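Week 10 notes: The night the hand lost its zero

Reading for this week: the Skadik fault log, lines 1 to 724. Skim the first half. The interesting part starts near the end, and you'll know it when you hit it.

OK, so last time I promised you a real failure, and this one is mine, so you get the unflattering version. We were running pick trials with the Sostix arm and the metal hand, working over a taped zone on the carpet. The task was dull. Reach in, close the fingers on the part, lift, put it back, repeat. We'd done it so often that I had stopped watching, and that's the first thing I'd like you to write down.

At trial 49 the index finger drove into the floor. Not hard, but hard enough that the controller tripped on overcurrent and the arm stopped where it was. I cleared the fault and hit resume (please don't do this) and it went straight back down and tripped again.

What the log says

Go to the lines just before the first trip. The Hurkier driver reports an encoder dropout on the finger joint, then a recovery, then business as usual. Look at the joint angle on either side of the gap. Before it, the finger reads open. After it, the same finger reads bent by 90 degrees, with no motion command in between. Fingers don't teleport! The driver came back up, took wherever the finger happened to be as its reference, and carried on with a zero that was plain wrong.

From there every command was off. The planner thought the fingertip was tucked up out of the way, so it was happy to bring the wrist lower. Our collision check used the reported angle, so it passed. The safety layer and the planner were both reading the same bad number, and I had drawn them on the board as two independent checks. I've redrawn that diagram since.

Why the stop didn't save us

The zone limit did work, in the sense that it did what we had asked. We had set it on the wrist, in x and y only. The tape tells people where to keep their feet, and the software box was drawn to match it, so nothing in there cared how low a fingertip got. Add a floor limit for every link that can reach the floor. It takes a few minutes in the Nyaga config tool and I had put it off since December.

Have a look at how little room there is to play with once the hand is down at working height.
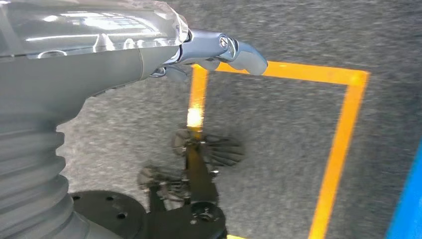
Fig. 1. The hand over a corner of the taped zone, with the black geared device below it.

Keep that fingertip in mind when you do the exercise. A few millimeters at the knuckle is a lot more at the tip, and a big error in the zero is hopeless.

What we changed

Any encoder dropout now latches a fault, and the only way out is a full homing routine with the hand raised. Resume is grayed out until that's done. We also compare motor current against the expected load at low speed, which would have caught this one before the second trip – my trip, the one I caused by being impatient.

For next time

Find the dropout in the log and give me the line number. Then work out which of our checks would still pass if the wrist encoder failed the same way. Half a page is fine, and sketches are welcome. Bring the Skadik printout with you, as we'll be scribbling on it.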